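Re-zeroing the arm, and the cable that started it

Posted 2026-09-24

I said back in May that I would write up how I look after the kitchen arm, and then didn't. Last week the wrist began to drift again, so I took notes this time.

For anyone new, Stikik is our simulated kitchen cell. It gets the same upkeep as the real one at Sukholm, on paper at least. Any change to the joint settings goes into the sim first, I run it there, and then Leanne Nuttall loads it onto the hardware. She won't take a settings file that hasn't been through 20 clean runs, and I think she's right.

The drift turned up as a gripper that stopped a little low at the end of a reach. On the real arm I blamed the encoder. Viktória Vincze asked if I had checked the cable model, and I had not.
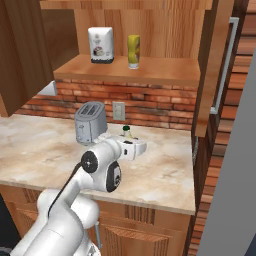

Cable routing is the part of the setup I used to skip. In the sim it was only there for looks until Viktória gave it some stiffness, and after that the elbow started to need more torque near the end of its travel. I now go over the run from the lower housing to the black cap every time I change a link. The thin black cable should follow the upper edge of the white link the whole way. I also keep the green-capped bottle behind the gripper as my height check, next to the toaster, and those two don't get moved between runs. If I shift them I have nothing to compare against.

The order I use now:

Load the old joint file and save a copy.
Send the arm home and wait 30 seconds.
Zero the base first, then work outward to the wrist.
Reach to the bottle 6 times at low speed and write down each stop height.
Change one value, then do it again.

I used to zero the wrist first, which was a mistake – any error in the base got folded into it and I spent two evenings chasing it.

After four rounds the stop heights agreed well enough to send over. Leanne ran the file on the hardware on her side and the low stop was gone. She also found a loose cable clip on the real elbow, so some of this may have been the clip.

Still to do: the gripper finger offsets, which I copied from the old Naylor setup and never checked. Skutada gets the same treatment once those are done. I'll post the joint file when I've cleaned out my comments.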